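Meeting room chairs: what is staying and what is going

The Larside building has been collecting chairs for years. People bring one in from home, a team moves floors and leaves two behind, and after a while the meeting room on the second floor is full of seats that don't match and don't fit under the desks. In March we agreed to sort them out before the new desks come from Warkstead, and that work is now nearly done.

The rule is simple. Anything with a torn seat, a loose back or a bent leg goes. Anything sound gets wiped down, has its screws tightened and goes back on the floor. Black chairs are being kept together in the front rooms, and the colored ones are going upstairs to the Qiu reading room.

Two kinds of black chair have come up most often in your messages: the padded one with the round, bowl-shaped seat and slim metal legs, and the mesh-back office chair with armrests and casters.
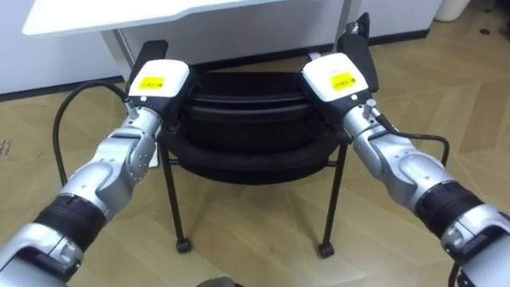
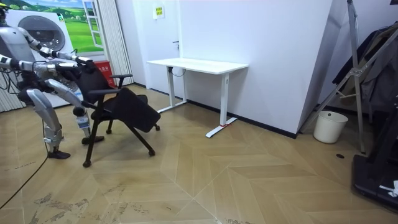

The padded chairs are staying. They have small casters, so they move easily on the parquet, but please check that the casters still turn freely. A packet of spares is in the top drawer by the door. If you find a jammed caster, change it before you move the chair again. The scratches near the window came from one chair whose casters had all seized.

The mesh chairs are staying too, with one change. They will go at desks only and will no longer be used as extra seating along the wall, where they tend to roll into the walkway. Hair and thread collect in the casters, so each one should be turned over and cleaned every few months. A pair of blunt scissors does the job. When you move one any distance, hold it by the back and not by the armrests - the armrest bolts work loose if they take the weight.

Replacement casters were ordered from Trikix and the bill was $226, paid out of the furniture budget. That leaves $626 for the rest of the year. Please don't order anything else for the room without asking first.

Chairs marked with green tape are free to take home until the end of the month. To claim one, write your name on the tape and let Tianyou Yan know which day you plan to collect it.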